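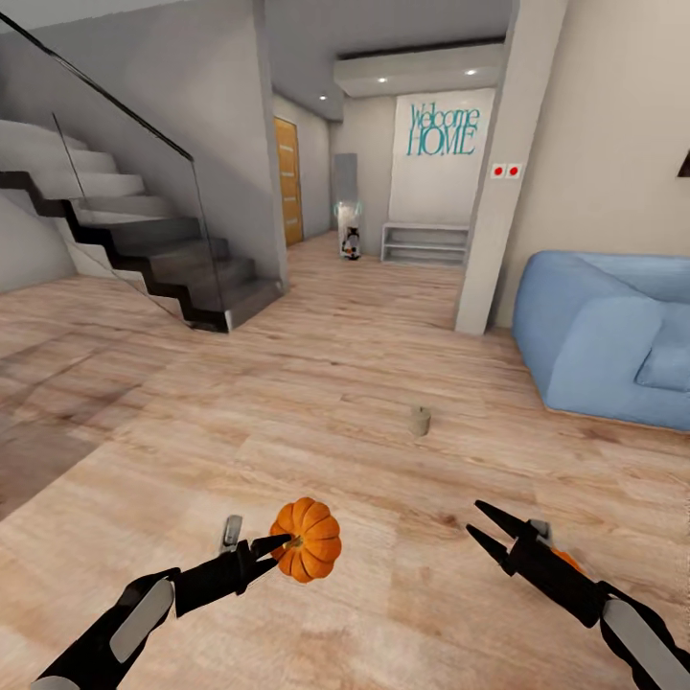

Ticket 1508 - Gripper fingertip replacement and simulation seat, budget planning
Queue: Equipment Purchasing, Farnorville Assistive Automation Center
Opened by: Osvaldo Villa
Assigned to: Inger Brøndum
Priority: Normal
Status: Open, pending quotation
Related ticket: 1372 (closed)

Summary of request

The manipulation group requests guidance on whether to purchase replacement fingertips for the two-arm unit in the coming budget year, or to defer that purchase and renew the Alerus simulation seat first. Both items cannot be charged to the same quarter under the current spending limit. The group is at present rehearsing small-object handling in the simulated home, with the pumpkin held in the left gripper and the right gripper open, and expects to move the same exercises to the physical unit in July.

The decision is needed before the annual equipment plan is submitted. Please treat the matter as a planning question. No equipment is out of service.

Background

Ticket 1372 was raised last year after the group reported that round objects turned in the grip of the physical unit during lifting. The finding at that time was that the pointed fingertips supplied with the unit give a small area of contact on curved surfaces. A wider, padded type was recommended. The recommendation was accepted in principle but was not funded, and the ticket was closed without a purchase order.

The group has continued its work in simulation since then. The pumpkin was chosen for its ribs, which make it harder to place the tips well than a smooth ball of the same size.

Log

Entry 1 - Osvaldo Villa
Requested that the fingertip item be restored to the plan. Attached the earlier quotation from Grindholm, which has expired. The quoted price was $400 per pair, and two pairs would be needed for the two arms. A spare pair was not included in the original request and should be considered.

Entry 2 - Inger Brøndum
Request received. The expired quotation cannot be used to support a plan line. A current one has been requested from Grindholm. The requester is asked to confirm the following in writing:
Whether the padded fingertips fit the existing wrist without an adapter.
Whether the current fingertips are to be kept or returned.
Whether the simulation seat is shared with any other group.

Entry 3 - Osvaldo Villa
An adapter is required. It was left out of the earlier quotation by mistake. The current fingertips will be kept, as they remain suitable for flat and thin items. The simulation seat is shared with the navigation group under Kane McAlister, who uses the same home model, including the hallway and the stairs, for his own planning.

Entry 4 - Kane McAlister
The navigation group depends on the seat each working day and would be unable to continue if it lapsed. My group is prepared to carry half of the renewal from its own account, provided that the renewal covers the full year. I would ask that the seat not be moved to a shorter term in order to release funds for hardware. This was done once before, and the reinstatement fee was greater than the amount saved.

Entry 5 - Inger Brøndum
Noted. With the cost of the seat divided between two accounts, the manipulation group's share falls within the quarterly limit, and the remaining balance may be applied to hardware. Whether that balance covers two pairs of fingertips and the adapters depends on the new quotation.

Entry 6 - Assunta Martinelli, Technical Support
I was asked to advise whether results obtained in simulation are enough to justify the purchase. In my view they are useful but limited. The simulator treats the gripper tips and the object as firm bodies, and the friction value is one that we enter ourselves. A stable hold on screen shows that the approach and the finger placement are reasonable. It does not show that the padded type will perform better on the physical unit.

I would recommend the following steps before any order is placed:
1. Repeat the lift in simulation with the friction value reduced in stages, and record the value at which the object begins to turn.
2. Borrow one padded pair from Grindholm for evaluation, if the supplier's terms allow it.
3. Carry out the same lift on the physical unit with the present fingertips and then with the borrowed pair, using the same object throughout.
4. Attach both sets of results to this ticket.

Entry 7 - Osvaldo Villa
Agreed. Step 1 can be completed by the group without further approval. For step 3, we would need the physical unit for one Saturday, as it is reserved by other groups on all working days.

Entry 8 - Inger Brøndum
Weekend use has been approved subject to the usual rule that two trained members of staff be present. Grindholm has replied that an evaluation pair may be lent for about 7 working days. Return shipping is at our expense and should be entered under supplies, not equipment. The adapter must be purchased outright, and the supplier will not lend it.

Entry 9 - Huia Donnelly, Finance
Please note three points for the plan.

First, fingertips are treated as consumable parts unless they are bought together with a new arm. They should not appear as a capital item. The earlier request listed them as capital, and that was one of the reasons it was not funded.

Second, the adapters are expected to remain on the unit and may be listed as an accessory. A separate line is required.

Third, the simulation seat is a service contract. The two groups should each submit their own share, and the two forms should carry the same contract reference. If only one form is received, the full charge will be posted to that account - it cannot be divided afterward.

Entry 10 - Osvaldo Villa
The forms for the seat have been submitted by both groups. The fingertip line has been moved to consumables. I have added a spare pair as an optional line, to be removed if the total exceeds the limit. The adapter for the evaluation has been requested from Pacheco, our usual parts reseller, who stocks the same model.

Current position

Simulation seat: full-year renewal, cost divided between the manipulation and navigation groups. Forms received, awaiting signature by Finance.
Padded fingertips: two pairs, consumables line. On hold until the evaluation results are attached.
Spare pair: optional line.
Adapters: one requested for evaluation, the second on hold.
Loan of evaluation pair: approved by the supplier, dates to be set once the adapter arrives.

Actions outstanding

Osvaldo Villa - complete the reduced-friction runs and attach the record.
Inger Brøndum - obtain the current quotation in writing, including shipping.
Assunta Martinelli - attend the weekend session and sign the results sheet.
Huia Donnelly - confirm the contract reference for the seat.

The ticket remains open. Replies should be made in this log and not by separate e-mail, so that they are available when the plan is reviewed.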